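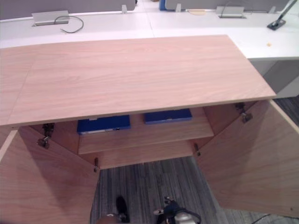 PROGRESS REPORTS – STORAGE AND FIT-OUT

Prallov Community Rooms: second report to the Prata Fund

Last updated: 3 February 2023

This report covers work on the shared storage at Prallov since our first report in August. The grant was for replacing the open shelving in the meeting rooms with closed cabinets, and for sorting the materials that had built up on the old shelves.

Cabinets

We ordered 24 two-door cabinets from Reven and all of them have been delivered and put together. They are a light wood-grain laminate, with one shelf inside at mid-height and concealed hinges. The top is flat and can be used as a work surface during sessions. We chose a low cabinet so that people using the rooms could reach everything without a step stool.

The doors open wide, so a flat box can be slid out from either side of the shelf. On 3 of the cabinets the doors were rubbing when closed. We adjusted the hinges ourselves and have not had to call Reven back.

The grey striped carpet was kept in all rooms. The first quote included new flooring under the cabinets, but we decided against it and put the money towards boxes.

Boxes and labels

Materials are being moved into flat storage boxes in dark blue. The plan is two boxes to a shelf, with the space underneath left for bulky items that groups bring in for the day. So far 37 boxes have been packed. The remaining boxes are for craft paper and the older music sheets, which still need to be gone through.

Labelling is behind. We started with handwritten labels and found that each group had its own name for the same things, so we stopped and agreed on one list of names. New labels will be printed from that list. Until then some boxes will carry the old wording.

Spending

Spending on cabinets, boxes and labels in this period was $2,969. Delivery was included in the Reven price. We have not yet paid for the printed labels – the invoice from Proro is expected next month and fits within the amount left in the budget line.

Changes from the plan

We had intended to fit locks to every cabinet. After talking with the groups we will fit them only where cleaning products or scissors are kept. We ask the Fund to approve this change.

Next steps

Finish sorting the craft paper and music sheets. Put on the printed labels. Fit the locks, once approved. Tape a contents list inside the left door of each cabinet. Take the old shelving to the reuse centre.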